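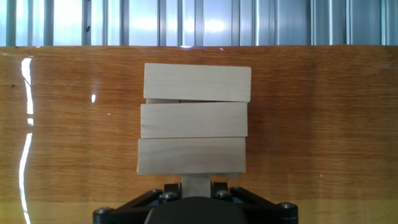 Vol. 10, No. 2

Hazel Delacroix was on the phone when I got there and waved me at a chair with a cat on it. The cat is Simon. Simon did not move. I stood.

She has been tuning pianos in Cimley since she was 24, mostly uprights, mostly in houses, a few churches. She's 76 now. Still climbs the stairs at the Methodist hall with the tool case in one hand.

"I had a bad ear to start with," she said once she'd hung up. "People think you're born with it. I learned to hear beats the way you learn to hear a dripping tap. Then you can't stop."

Beats, for those who don't know (I didn't), are the slow wobble you get when two strings are nearly the same note. She played me one. Wah, wah, wah. Turned the pin a hair and it went away.

Her teacher was a man named Gwilliam who had a shop on the river road and paid her in lunches the first year. Strict. "He'd undo a whole afternoon's work and put his coat on. No lecture. You knew what tomorrow was going to be."

I asked what goes wrong with most pianos. Heat, she said. People put them against a radiator, or over a floor vent, and then call her in November when the furnace comes on and every thing drifts.

"I tell them to move it. They say there's no where else for it. So I come back in spring and charge them again. I've told them that too."

She keeps a card for every instrument, more than 100 of them in a recipe box. Make, year, what she did, the dog's name. The oldest card is for a piano owned by Branwen Voyle's grandmother. Branwen has it now and doesn't play, but has it tuned every year.

Does she mind tuning a piano that just sits?

"No. Why would I mind? It's a nice piano."

The phone apps came up. She has one, her nephew put it on. Uses it for the first A and then shuts it off. Says the top octave by machine sounds thin to her and the bass sounds like a different piano. "Maybe that's my age. Cadi thinks so."

Cadi is Cadi Bevan, who has been riding along with her for two years and is taking over the churches. Cadi came in halfway through with groceries and I got a few words. "She makes me do unisons till my arm hurts," she said. "I broke a string on my third house and wanted to quit. Hazel just handed me the wire."

Broken strings don't bother Delacroix. Mice do. She found a nest in a spinet once, made from the hammer felt, and had to tell the family the repair would cost more than the piano did.

"The little boy wanted to know if he could keep the mice. I said ask your mother."

Is she retiring? Not this year. She'll drop the far farms, she doesn't like the drive after dark. The town houses she'll keep. Simon had got up by then so I sat down, and she went back to the A.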